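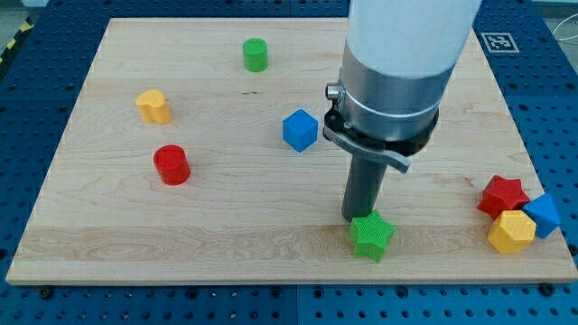
## Looking after a maple board that does everything except bread

A good slab of maple will outlive most of the things you put on it, provided you don't treat it the way my household does. Ours has held pastry, seed trays, toy blocks and one disassembled toaster. It has forgiven us for most of that.

**Wipe with the grain.** Damp cloth, then a dry one. On figured wood the grain wanders off in swirls, so pick a direction and commit.

**Never soak it.** Takumi Sugiyama once left his in the sink overnight and now owns a very handsome rocking chair, minus the chair.

**Oil it more than you want to.** I do mine in October and again when it starts looking thirsty. Food-grade mineral oil, both faces, left overnight. Oil one face only and the board will curl up to spite you.

**Sand lightly.** Start at 60 grit only if something terrible has happened. For ordinary scuffs, 300 and some patience will do.

**Keep toys from leaving their mark.** Painted blocks with ribbed tops pick up jam in the grooves and hand it on to the wood. An old toothbrush and warm soapy water will clear the ribs. Stars are the worst, on account of the inside corners, and they are also the ones you find with your foot.

**Test paint before you scrub.** Rub a hidden spot with a damp white cloth. If color comes off, dry brush only, and have a quiet word with whoever bought them.

**Crayon on maple.** Chiyo Nomura swears by a dab of the same mineral oil on a rag. I was using an eraser and a lot of bad language. Hers is faster.

Store the board flat, or on edge with air on both sides. Mine lives behind the fridge, where I can hear it judging me.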